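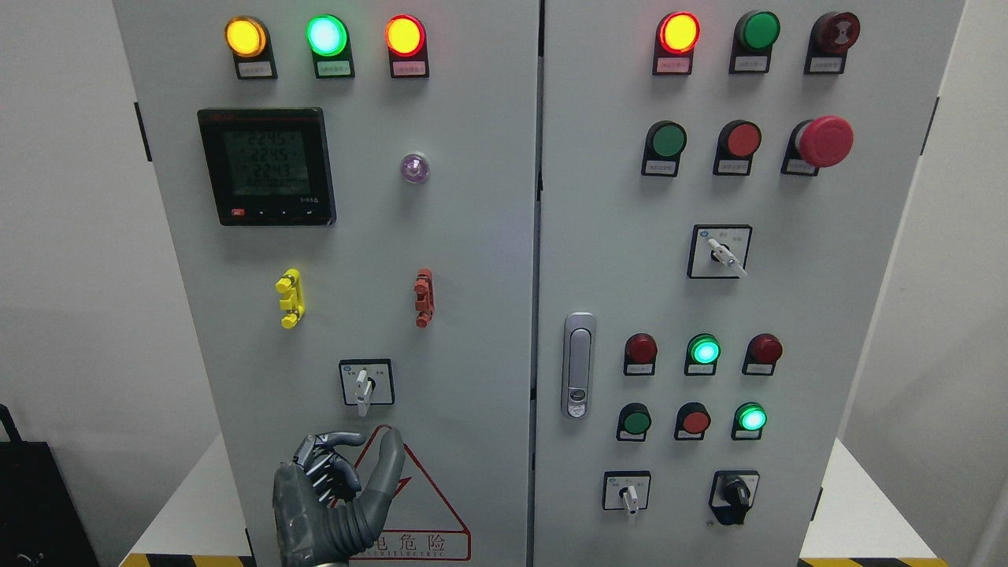 Slide 4. Twin-door control panel, meter and indicator lamps on the left-hand door.

Speaker: Gwendolyn Mbeki. Session starts 14:15, panel work block.

Start with the lamps. Three across the top of the left door, all lit: amber-yellow, green, then one with a red rim and a yellow-orange centre. Each has its own label plate. The lettering will not read from the back of the room, so do not try to read it out. Point to position and colour only.

Say: on the Drurulen site we write lamp states down left to right, always, with the colour first and the label second. Clyde Alcantara's log sheets went the other way until January and we lost a morning reconciling them.

Meter next. Square, digital, below the lamps. First three rows appear to read 224.5, 224.5 and 224.3. The fourth row is faint, with zeros in it. Ask the room what they would enter on the sheet. Usual answer is "224". Wrong entry. Copy all the digits the display gives, row by row, and leave the units box blank until the meter page has been confirmed.

Do not state what the rows measure from the slide alone. The page has to be checked at the door. If someone asks about the zeros: same answer, check the page, then check the drawing.

Selector switch, lower on the left door. White lever, pointing down. Record it as "lever down" and take the function from the drawing. Of the 1,171 sheets Arlo Mahmoud went through for Fovley, 52 gave a function name and no lever position. Those could not be used.

The two clip-like fittings above it, one yellow, one brownish red. Log by colour, then by drawing reference. No guesses at purpose.

Right-hand door: lamps, push buttons, rotary switches, handle. More crowded. Finish the left door completely before starting it. Work in rows from the top.

Allow 9 minutes for the exercise. Handout is the Seka sheet, second version, 33 lines. The first version has no column for lever position; Veronica Mihăilă has the spare copies of the correct one.

Questions, then hand over to Mavis Haddad for cable entries.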